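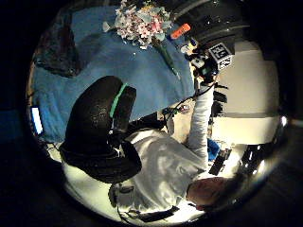

Week 6: Where the cut flower trade gets its numbers

Reading for Friday: the Skernlow growers' pamphlet (1954), first half only, and the Nazari chapter on auction pricing. Both are in the course folder. The Skernlow scan is poor and page 11 is missing. I have asked.

Last week we ended on the claim that flowers bought locally are better than flowers flown in. Several of you wrote that down as a finding. It was a claim, and I would like it treated as one until somebody shows me the working.

1. What "local" means

Start with the word itself. In the Skastcombe market survey a stem counts as local if it was sold by a grower within 30 miles. Sold, please note. The survey doesn't ask where the bulb was raised, where the young plant came from, or what heated the glasshouse in November. A tulip can begin life abroad, spend a few weeks under glass down the road and go into the local column with no questions asked.

Hiếu Vương makes this point in his seminar paper and is a bit too polite about it. He calls the definition "generous". I would call it useless for the purpose it is usually put to, although it may be perfectly good for working out who pays for a pitch.

2. The 533 problem

The survey's main table rests on 533 returned forms. The number sent out was 700, so on the face of it that is a very good response. But the forms were handed over at the stall by the person selling the flowers, who often stood there while they were filled in. Would you tell a grower to her face that you only came in because the supermarket had run out? I wouldn't.

Look too at question 4, "Do you prefer fresh local flowers?" Fresh and local are two separate things and the form has glued them together. Anyone who likes fresh flowers has to say yes. The answers are then reported as support for local ones, in the summary and again on the back cover.

3. Vase life

Flodano, the wholesaler in the second case study, promises seven days in the vase. Ask what ends the seven days. One dropped petal? A bent neck? The point at which the buyer can't stand the look of it any more? The leaflet is silent. It also assumes clean water, a fresh cut to the stem and a cool room — which describes very few kitchens I have been in.

Trials comparing home-grown and imported stems have the same weakness. Varieties bred for travel tend to be tough, and varieties grown for a market stall are often chosen for scent. If you test one against the other you are mostly testing varieties. Distance may matter as well, but a trial set up like that can't tell you how much.

4. The 1954 pamphlet

Students like this one because it is old and sounds sure of itself. It was written by growers who wanted a tariff kept. Read the prices with that in mind. The passages on packing and on the early train are more trustworthy, I think, as there was little to gain by bending them.

For Friday

Bring one sentence from either reading that gives a figure, and write underneath it who counted, what they counted, and who was paying. Half a page is plenty. If you can't find out who counted, write that down — it is an acceptable answer and quite a common one.

The room is the usual one. Essay titles go up after the class.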